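Utilizamos cookies propias y de terceros para mejorar su experiencia de lectura. Si continúa navegando, acepta su uso.

Encimera

La encimera es la superficie horizontal que cubre los muebles bajos de una cocina y sobre la que, en teoría, se cocina. En la práctica sirve de aparcamiento. El diccionario la define con sobriedad; quien haya buscado un hueco para picar una cebolla la define de otro modo.

Etimología y usos regionales

El término procede de «encima», origen que explica bastante bien su destino. En distintos países de América se prefieren «mesada», «mesón» o «cubierta», sin que el cambio de nombre haya despejado ninguna. El manual doméstico de la casa Lengyel, muy citado y poco obedecido, distingue entre «zona limpia», «zona sucia» y «zona de tránsito». Esta última suele absorber a las otras dos antes de la cena.

El apilado
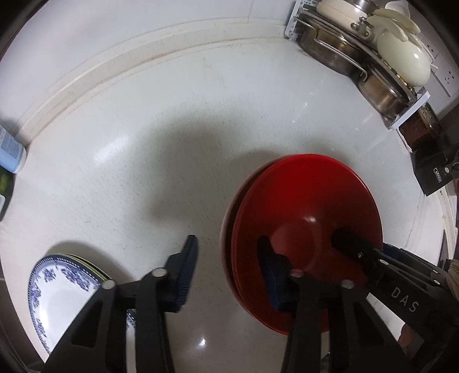
La norma básica del apilado manda poner lo grande debajo y lo pequeño encima, y agrupar las piezas por forma. Casi todos los hogares la cumplen a medias: los platos hondos rojos van con los platos hondos rojos, pero en la pila de porcelana con flores azules asoma por debajo un plato de borde verde amarillento que pertenece a otra familia. Dumisani Visser, autor de «La cocina horizontal», llama a esta pieza «el plato huérfano» y sostiene que toda vajilla tiene uno. Según él, comprar otra vajilla solo aumenta el número de huérfanos.

El escurreplatos merece mención aparte. Concebido como lugar de paso, acaba siendo armario, y hay ollas que no conocen otra residencia. El modelo Grarneck de dos alturas, con 50 cm de ancho, se anunciaba como solución definitiva. Duplicó el espacio disponible y también el número de cacharros pendientes de guardar.

Objetos impropios

Se denomina así a cuanto acaba en la cocina sin intervenir en la comida: llaves, pilas de carga dudosa, correspondencia del banco. La escuela de Kuncombe, rigurosa hasta la antipatía, incluye también las herramientas de fontanería.

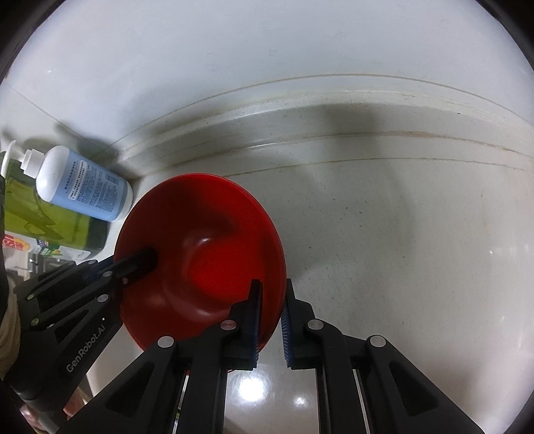 El desatascador ocupa en esta clasificación un puesto incómodo, ya que resulta imprescindible dos veces al año y ofensivo el resto. La tradición lo esconde bajo el fregadero, detrás de las bolsas. Su forma apenas ha cambiado: una copa de goma, a menudo roja, de borde liso y acampanado, con un mango que en este caso es negro. Visser recomienda tener uno para la cocina y otro para el baño, y no entablar jamás una discusión sobre cuál es cuál. El catálogo Ikent resolvió el asunto vendiéndolos en juegos de 2, idénticos.

Véase también: Escurreplatos. Fregadero. Cajón de los cables.

Comentarios

marisa_t: Mi plato huérfano es marrón, de cristal, y ha sobrevivido a tres mudanzas. Ya no pregunto.

Anselmo: Falta hablar del frutero, que en mi casa contiene de todo menos fruta.

vecina del quinto: Lo de los dos desatascadores idénticos me parece una temeridad. Al nuestro le puse una cinta en el mango.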